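2 May 2020

Glaze tests, batch 2 out of the kiln. Tirnon white over the Drakby clay, three coats on the first row, two on the rest. Three coats crawled at the foot again. Two coats fine except one tile with pinholes along the top, think that was dust, I didn't wipe it down.

Weighed up a fresh bucket after lunch. 517 g dry, 423 water, and it was still like yogurt. Sieved it twice. Senga says leave it overnite before adding more water and she's usually right about this stuff, so lid on, label on.

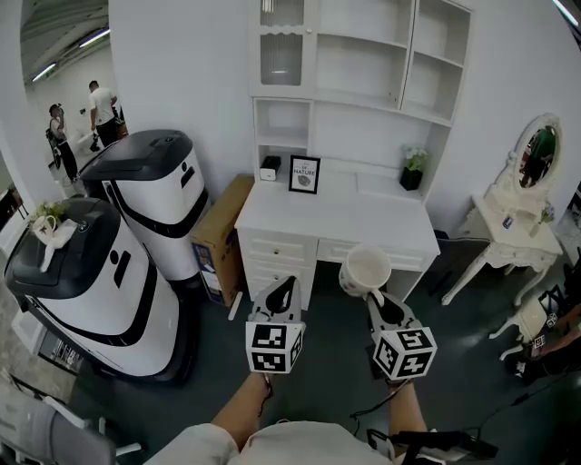
Cone pack on the bottom shelf went flatter than the top one. So the bottom is running hot?? Opposite of last July. Amos wants to swap the thermocouple before we touch the program. Fine by me, but the spare is at Gourlay and Gregor has the key.

Crazing: none on row 2 yet. Check agian in the morning, it showed up late last time. Shota thinks more silica, I'd rather slow the cooling first and change one thing at a time.

To do
- ask Oduor for the old firing log
- new kiln wash, shelf 3 is bad
- re-cut test tiles, thicker
- order Nundden frit, small bag only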